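4.3 Before you start a two-arm session

Please read this part through once before you switch anything on, even if you have used the Nurero cell before. Most of the small mishaps reported to us at Drekach come from the first few minutes, when everyone is keen to get going.

1. Check that the cloth lies flat and that no fold sits near the mounting rail.
2. Follow each cable from the base of its arm up to the gripper. It should have enough slack for a full reach, but not so much that it can catch on a handle.
3. Set out the mugs with room for the fingers to come down between them. You may vary the layout as much as you like — in fact we'd rather you did.
4. Put the tray on one side and the bag on the other, and keep both clear of the arm bases.
5. Close the enclosure, then bring up the left arm first and the right arm second.

Note: the upright posts at the back corners are part of the enclosure. Please don't hang bags, coats or spare cables on them.

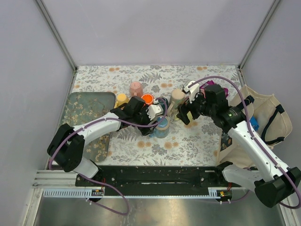 SHARING THE TABLE BETWEEN TWO ARMS

Both arms can reach the middle of the table, so agree beforehand which one has the right of way. Our own rule, drawn up by Ornella Pace and revised on January 22, 2025, is that the arm working low among the mugs keeps its place, and the other waits above until it has finished.

6. Run the first pass at reduced speed, with one hand resting near the stop button.
7. If a mug tips over, stop both arms before you open up and reach in. Do this even when only one of them was moving.
8. Write the stop in the log, however small it seems.

Caution: never steady a mug by hand while either arm is powered. A paused arm may start again without warning.

Cables should be inspected after 3,000 cycles (see 4.6).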